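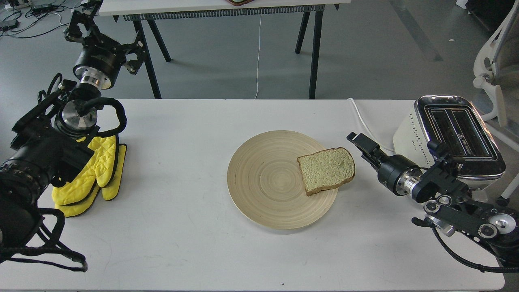

I have been making toast in the Wokura two-slot toaster for long enough now to have opinions, and I'm only writing them down after being asked about it in the comments on my kettle post. It replaced a four-slot monster that ate half my counter and burned one side of everything. I bought the Wokura from the Henport outlet store along with two other things I'd been wanting for ages, a round bamboo plate from Oberholzer and some Vukex oven mitts, so this is a review of all of them. They get used together most mornings anyway. The yellow on those mitts is every bit as loud as it looks next to all that pale bread and bamboo, and I love it!

Let's start with the toaster. The body is a warm creamy white, not the blue kind of white that makes a kitchen look like a dentist's office, and the top is shiny metal. Shiny tops show crumbs and fingerprints, so if that sort of thing bothers you, keep a cloth handy. I wipe mine when I remember.

The slots run lengthwise and they take an ordinary slice of sandwich bread with no squashing. Bagels are okay if you cut them evenly (I never do). Thick slices of homemade bread go in, but they need a little coaxing, and a tall loaf will stick up out of the top and come out with a pale stripe. I turn those over and give them a second go.

Browning is good. I use plain white bread as my test bread because it hides nothing, and both sides come out close to the same color. The second round always runs a bit darker than the first, so I turn it down a notch. My old one did that too, only much worse.

The buttons are small and gray and sit low on the front, down at the right corner. It took me a week to stop hunting for them before coffee. They're fine once your hand knows where to go, though I'd have liked bigger letters. The cord is white and long enough to run along the back of the table, which matters in my kitchen, where the outlets were clearly placed by someone who never cooked anything.

One gripe — it doesn't lift small slices very high. English muffin halves sit down in there and I end up unplugging the thing and fishing around with wooden tongs. For regular bread there's plenty to grab by the corner.

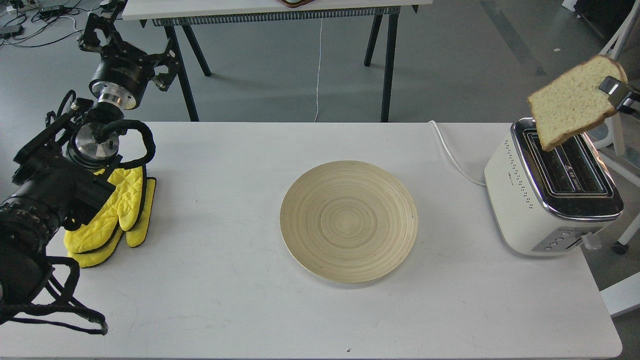 The Oberholzer plate
I wasn't sure I needed a bamboo plate. I have plates! But this one is light, it doesn't clatter, and toast doesn't seem to sweat on it the way it does on my china ones. There are fine rings all the way across it, a bit like a record, and a raised rim that keeps most of the crumbs on board. A slice of sandwich bread sits on it nicely with space left for jam or an egg.

Care is the catch. It's hand wash only, and you do have to dry it properly. I left it in the sink overnight once and it felt rough afterward, so I rubbed in a little food-safe oil and it came right. Peanut butter gets down into the rings and wants a soft brush. If you put everything in the dishwasher without thinking (no judgment, I was raised that way), get something else.

The Vukex mitts
These are quilted, bright yellow with black trim, and there's a hanging loop, so they could live on a hook by the stove. Mine live in a heap on the table. They were stiff for the first couple of weeks and I could barely pinch the edge of a baking sheet. They've softened up since and now I reach for them first. I've had them on for cast iron out of a 400 degree oven and had time to walk it across the room and set it down in no great hurry.

They run large. My hands are small and there's a good bit of empty thumb in there, so for little jobs I still grab a folded towel.

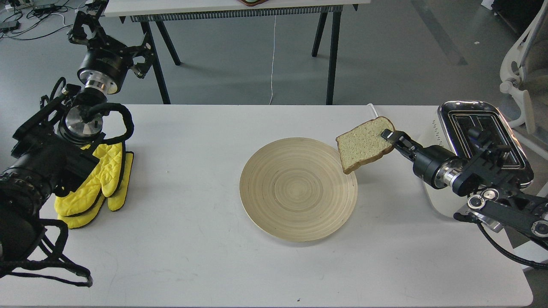 White bread, bamboo plate, yellow mitts: the usual morning lineup.

Would I buy it all again? The toaster, yes, for everyday sliced bread, and the mitts without a second thought. The plate I'd buy for myself but maybe not as a gift, unless I knew the person liked washing up by hand. I paid 40 dollars for the toaster on sale and I'd have been a bit grumpier about those muffin halves at full price. I'm going to try raisin bread in it in March and will add a note on how sticky things get.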